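Housing deposits, quick update

March 20, 2022

Grad and undergrad both, pls read. The Ruppert Hall deposit goes up to $352 for fall, was $322. Applies to new contracts only. If you signed before spring break you keep the old rate, even if you switch rooms.

International students: you can now pay in 2 installments, second one due in September. Ask for the form at the Pela Center front desk, its not online yet.

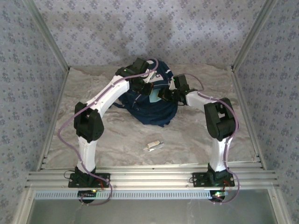 Meal plans

Block plan stays at 122 meals. Unused ones still don't roll over, sorry. Somov dining room closed for the summer term, Giltus open as usual, shorter hours on weekends.

Questions on any of this to Iresha Samarakoon in Student Accounts. Email is faster then calling right now.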